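Search this site
Search

Indoor plant care - frequently asked questions

Updated June
By the Gradinholm Nursery team

How often should I water?
Push a finger into the mix. If the top 5 cm is dry, water until it runs out the bottom, then empty the saucer. In winter most houseplants need half what they get in summer.

Why are the leaf tips going brown?
Usually dry air from a heater or a build-up of salts from fertiliser. Flush the pot with plain water in the laundry sink and skip the next feed. Trim the brown part with scissors if it bothers you - it won't turn green again.

When do I repot?
Every second spring suits most plants. Go up one pot size only. Strappy-leaved plants don't mind being a bit tight. 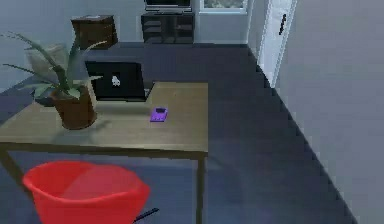

Terracotta dries out faster than plastic, so check it more often in hot weather. Glazed pots are somewhere in between.

Which potting mix do you use?
Pikora Indoor, the 6 kg bag. Any premium mix will do. Garden soil won't.

There are little black flies around the pot. What are they?
Fungus gnats. Let the top of the mix dry right out and put up a yellow sticky trap.

Do you deliver?
Yes, within the shire. Delivery is free on orders over $70. We can't leave plants at an unattended address when it's above 35 degrees.

Can I return a plant?
Bring it back within 5 days with your receipt and we'll swap it.

How long have you been going?
The nursery opened in 1952 as a seed and feed store. The indoor plant shed came much later.

Contact us | © Gradinholm Nursery | Back to top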